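Robot Learning from Handheld Demonstrations
Course notes, Unit 6: Finding the gripper width from the picture alone

Reading before lab: the Plarevholm handout on fingertip tracking, sections 2 and 3. Bring your Unit 5 code, you'll need the cropping function again.

Last time we finished with a policy that takes in wrist images and puts out two things, a change in hand pose and a target opening width. The pose half came from camera tracking. For the width half I waved my hands and said "assume it's logged." Today we stop assuming! The method we cover, which I'll call Ernum after the code base you'll be using, reads the opening straight off the image. No encoder, no cable to the fingers, no clock to line up between two devices. I think it's one of the nicest small ideas in this whole course.

1. Why the picture is enough

The camera is fixed to the tool, so the fingers can only ever show up along one path in the image. Everything else moves. The table slides past, objects come and go, the light changes, but a given opening always puts the pads in the same spot. So the big scary problem (how wide is the hand?) shrinks down to a small friendly one: where along a known curve is each pad?

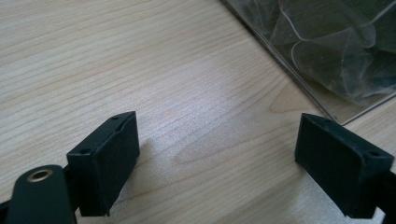 Couldn't you just learn the width along with everything else and skip this step, one student asked when I gave this lecture last time. You can, and the Brastosdale baseline does it that way. The trouble is data. The network has to work out from scratch that the fingers matter for width and the table doesn't, and with 300 demonstrations it gets there only partly. Ernum hands it that fact for free.

With the pads wide apart over bare wood, as they are in that view, you have black pads against a pale surface and strong edges along both. Start your debugging on frames like this. Then look at the wood grain, because grain is full of long thin edges too, and a plain edge detector will happily lock on to it. We get around that with the prior: score edges only inside the strip where a pad could be, and only at the angle a pad would have there.

2. The estimator

Step one. Crop the left and right strips. They're handled separately.
Step two. For each strip, slide a pad template along the curve and keep the full list of match scores. Don't throw away everything but the best one yet.
Step three. Combine the two lists. The linkage ties the fingers together, so the left and right positions must agree on a single width w. Add the scores for each candidate w and take the peak.
Step four. Smooth over time with a short median filter, 19 frames in the starter code.

Step three is where the magic is. If one pad is partly hidden behind an object, the other can still carry the estimate. We get a lot out of one mechanical fact that was sitting in front of us the whole time.

3. What goes wrong

Shadows first. A soft shadow next to a pad makes a second edge at nearly the right angle, and your estimate can jump over to it. Shiny stuff is the other one. Creased film gives you bright lines pointing every which way, and if it drifts into a strip the scores get messy fast.

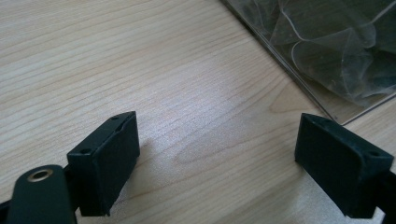 Use color as well, then, came the suggestion on the class forum from Sasaki, and forget about edges. It's a good thought and I'd love to see somebody try it properly! My worry is that near-black pads take on a tint from the light and the camera settings, so a threshold tuned on one clip may drift on the next. A mix of both cues could well beat either one.

Compare this view with the earlier one. The plastic bag is up in the corner in both, with the pads open below it, so there's wood between them and nothing held. For open-hand frames like these the correct answer is a large w with a sharp peak. If yours is broad, check the crop before you touch the template.

4. Lab

The lab set has 796 labeled frames, and 52 of them are marked hard. Report your error on the hard ones separately. Plot score against w for three frames of your choice, including one where your estimator fails, and write a short paragraph on the failure. I read those paragraphs first.

Optional: replace the median filter with something that knows fingers can't teleport. Hand it in with the lab, by noon.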